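Crossing the road, again
How Covari's drivers teach Cha to get to the other side

Prullesside, 7.15 am. Kettle on, blinds down, two people at two desks with gamepads in their laps. One is halfway over a road. The other has stopped at a kerb and is waiting, thumb hovering.

Neither road exists. Covari builds them on a computer, corner by corner, and its drivers spend the shift steering a small wheeled robot called Cha along the pavements and over the crossings. Every nudge of the stick gets saved next to what Cha's camera would have seen at that moment. Stack up enough of those and the robot starts to copy. That's the idea anyway.

So, the corner. Big grey asphalt junction, wide white bars going over, a stone building with blue awnings on the far side. Trees. Blue sky. The drivers know it the way you know your own street, and they've all got opinions on it. The kerb sweeps round in a curve and the bars don't meet it square, so a lazy start puts you on at a slant. Do that a dozen times and Cha learns to start at a slant too. Bad habits go in as easily as good ones.

1,029 crossings saved when I visited, on this one corner. Not all kept. A driver who sneezes and wobbles bins the run. A driver who gets bored and speeds up is supposed to bin it, and mostly does.

The odd thing is how much the job is about being dull. Stop. Look left, look right, properly, with the camera, even when there is nothing coming and you know there is nothing coming. Go. Keep to the middle of the bars. Slow down for the far kerb. People who are very good at video games are often awful at it for the first week, I was told — they cut corners, they steer late becuase they know they can.

I had a go. 40 minutes, most of it spent reversing. The stick is touchy and there's a small lag, put in on purpose to match the real robot's radio link, so you're always steering a little into the future. My best run was straight until the last bar, then a lurch. Binned. My second best they kept, under a folder named "recoveries", which is where runs go when you drift off line and bring it back. Those are wanted, badly. A robot shown only perfect crossings has no clue what to do once it's crooked.

Then Tilcombe. The real one, a real town, with rain and bins and dogs. Cha goes out there with somebody walking behind holding a stop button, and the drivers take over by remote when it dithers. It dithers quite alot. At dropped kerbs mainly, and at puddles. Each takeover is saved as well and goes back in the pile. 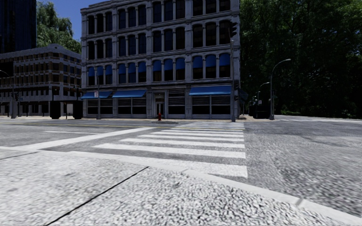
Words: Staff writer, Prullesside
Filed under: Machines, Streets

Since my visit the full set has reached 2,283 runs, all corners included. The drivers have asked for rain in the made-up streets next. Also parked vans. The puddles will have to wait — they're apparently a pain to draw.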